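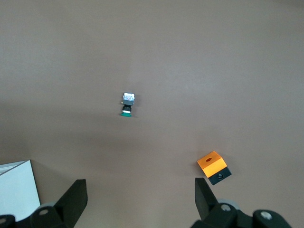 View from the wrist camera, fingers open, with the stacked piece and the orange and black block on the table.

Gripper closes off to one side since I changed the finger pads
Posted by Marleny Agudelo

Hello all, I hope somebody can point me in the right direction. I look after a small bench arm at Jamska, where it picks up little parts and puts them in a tray, and it has been a good-natured thing for as long as I've had it. On Tuesday I took both fingers off to change the pads, put everything back, and now it nudges whatever it is picking before it gets a proper hold. The stacked piece with the green base is the worst, as it's so small, and it gets knocked over more often than it gets lifted. The orange and black block just slides across a bit and then it's fine. The cycle counter said 2,669 when I took the fingers off, if that matters to anyone. I've run the homing routine 3 times and it makes no difference at all. Is it the camera, or have I put something back wrong?

Fergal Geraghty
Hello Marleny, I'd leave the camera well alone for now! It sounds very much as though one finger is reaching the middle before the other, and I've done precisely the same thing myself after a pad change (more than once, I'm sorry to say). Power the arm down and let the air or the motor go slack, whichever yours has. Slacken the screws at the root of each finger, just enough that you can feel it shift. Close the fingers by hand on something with straight sides that you trust. I keep an old steel offcut in the drawer for this. Look along the gap from the front, and when both pads lie flat on the offcut, nip the screws up a little at a time, swapping from one side to the other so that nothing creeps. Then open and close it by hand 10 times and look again.

While you're in there, wipe the rollers behind the fingers with a dry cloth and see that they both turn freely. A bit of fluff on one of them will make that side lag, and you'll be chasing it for ever. Don't be tempted to oil them, mine picked up every speck of dust in the building.

Casimiro Esteban
had this on ours, it was the pads. one was thicker than the other, different batch. measure them

Nayeli Sotelo
Fergal's way is what I'd do too, but please do measure the pads first as Casimiro says, or you'll line everything up beautifully and have to do it over again. Once it's closing evenly, teach the pick point for the small piece afresh, and slow the last bit of the close right down while you test. I'd start with the block, as it's a good deal more forgiving, and go on to the stacked one when you're happy. If it's still off by the same amount whichever way round the wrist is turned, come back and tell us which make of gripper it is.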